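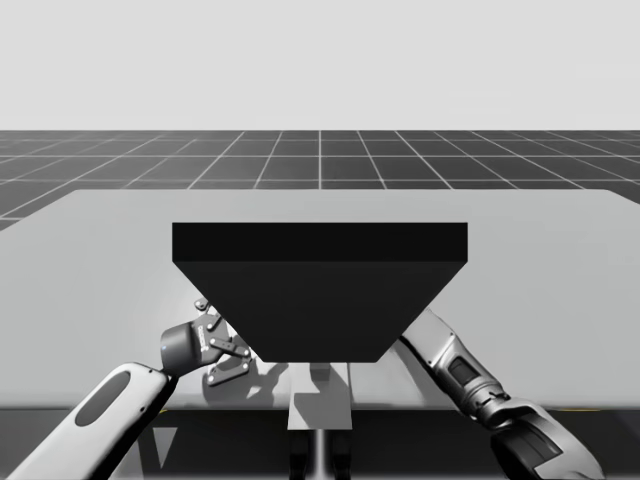 Witthorpe Allotments and Gardens board > Soil and compost

Sour smell from a closed compost bin

radau_plot16
Hello all. I have a closed compost bin on my plot in Witthorpe, and since July it smells like vinegar when I open the lid. I put in kitchen peelings, coffee grounds and a lot of grass. The middle is dark and sticky. Do I have to empty it and start again?

skesis
No need to empty it. That is too much grass, and grass lies flat and keeps the air out. Mix in torn cardboard, two parts for one part of the green material, and turn everything with a fork. My bin had the same smell and it was gone after 11 days.
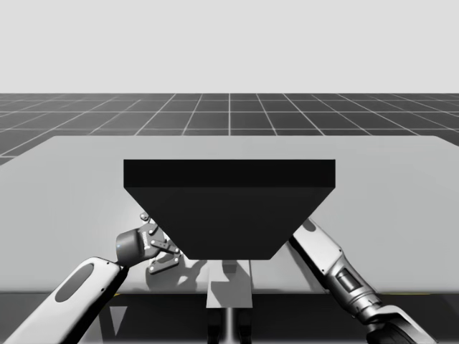
I also leave the lid open for a few hours in the evening when there is no rain. Some people add lime. I have tried it and saw no difference.

mao
I must disagree about the turning. If you turn it every few days you lose the heat, and then the worms go down and stay there. I have kept compost since 2000 and I turn mine 2 times in a year, not more. The cardboard is good advice, though.

skesis
With respect, mao, you have an open heap. Air comes in from all the sides. In a closed bin the air must come from the fork.

mao
I had a closed one before. It was slow, but it did not smell, as I was careful with the grass. I dry it on the path for one day first.

radau_plot16
Thank you both. I did not know that the grass should be dried. I will try like this, please correct me if something is wrong:

1. Take out the top layer and spread it on the path to dry.

2. Loosen the middle with the fork and put cardboard between.

3. Put the dry grass back in thin layers and close the lid. 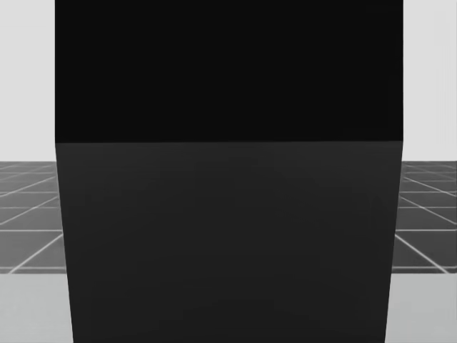
4. Wait two weeks before I turn it again.

skesis
Good, but I would turn it after one week. Two is long for a bin that is already sour.

mao
And I would wait four. Put your hand on the side in the morning. If it is warm, leave it alone.

radau_plot16
Then two weeks is between you both, and I will stay with it. Does cardboard with colored print matter, or only the shiny kind?

skesis
Only the shiny kind. Take off the tape also.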